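4.2 Household Textiles and Soft Goods in the Meltutport Sorting Trial

16 Jul 2024 | Pruler Institute for Materials Recovery, Working Paper Section
Last updated: September revision pending
Shares 2 | Comments 0

The second stage of the trial examined how residents of Meltutport separate soft goods from other household discards. Under the town's present rules, clothing and bed linen may be left at any of the drop-off points operated by Irkell, while stuffed articles are directed to general waste. Earlier work by Hegedűs treated the two groups as a single stream. We kept them apart, as the filling of a stuffed article often differs from its cover and the two must be separated before either can be recovered.

A total of 100 households agreed to take part. Each received a bag for clothing and linen, a second bag for stuffed articles, and a printed sheet explaining the difference. Collection ran for 90 days. Bags were weighed on arrival at the Irkell depot and opened by staff who had not been told which district they came from. Of the households enrolled, 69 returned both bags at every scheduled pickup. The remainder missed one or more pickups and were left out of the comparison that follows, although their material was still weighed and is included in the depot totals.

Clothing and linen were sorted with few errors. Most mistakes involved items with a light filling, such as quilted vests and padded table mats, which residents placed in either bag with no clear pattern. The printed sheet did not mention these items, and its wording should be revised before any wider use.

Stuffed articles raised a different problem. The sheet used the phrase "soft toys," which many residents took to mean animals and dolls only. Cushions, draft stoppers and novelty goods were often set aside or placed with linen. The last of these categories deserves attention. Plush goods are now sold in the form of food, tools and household containers, and a resident who does not regard such an article as a toy has little reason to put it in the bag marked for toys (Figure 7).

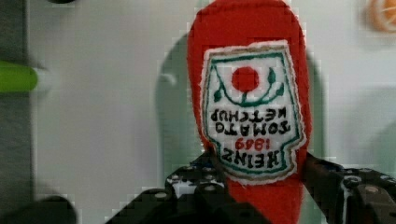
Figure 7. Plush article in the form of a ketchup bottle, with embroidered label patch, shown upside down.

Decorative sewing adds a further step at the depot. Patches and appliqué may be made from a different fiber than the cover, and the thread may differ again. Under the Pruler protocol, a cover with any attached decoration is recorded as mixed material unless the decoration can be removed by hand in one pass. We followed this rule throughout, but we note that it places many otherwise uniform covers in the lowest recovery grade. Hegedűs reported the same effect for sportswear with sewn badges.

We therefore recommend that the term "soft toys" be replaced with "anything stuffed" on all printed material, and that the mixed-material rule be reviewed. Neither change would require new equipment at the depot. The cost of reprinting the sheets is considered in Section 4.3, together with the schedule of pickups in the outer districts.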